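From: Kobina Osei
To: culari-dev
Subject: Re: [culari-dev] Planner 2 as default?

Vitória Patrício wrote:
> With the new grasp scorer in, Planner 2 got through 926 simulated
> picks without a collision. I'd like to make it the default before
> December and drop the old sampler. Any objections?

Yes, one. I don't doubt the 926, I doubt what they tell us. The simulated table in Matos has no cables on it and every box is a perfect cuboid. Our bench has cables coming up over the front edge and trailing behind both bases, and none of them are in the collision model.

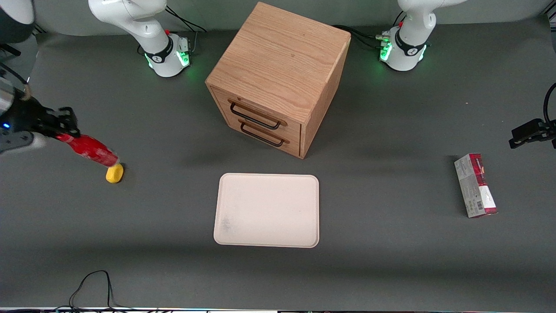 Florêncio ran 18 picks on the bench with logging on. In 2 of them the planner took 60 ms to find a path and then sat waiting for a fresh pose until the watchdog fired. The scorer never saw that in simulation, where poses arrive on every tick. I would also like to know how it treats a narrow box stood on end. The pose estimator is happy to swap the wide face with the side face when the print is a repeating check, even though the wrist view also gives it a blank white label and a pale grey side face to go on. 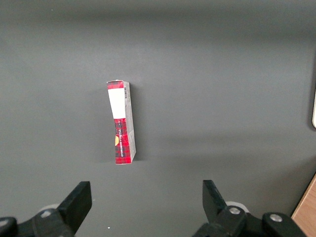

A wrong yaw there means closing across the wrong width, and the scorer will still call it a good grasp, given that it trusts whatever pose it is handed. Has anyone tried feeding it a bad one on purpose?

I'd keep the old sampler behind a flag for one more release. Ilídio, can you post the pose timestamps from your branch?

Kobina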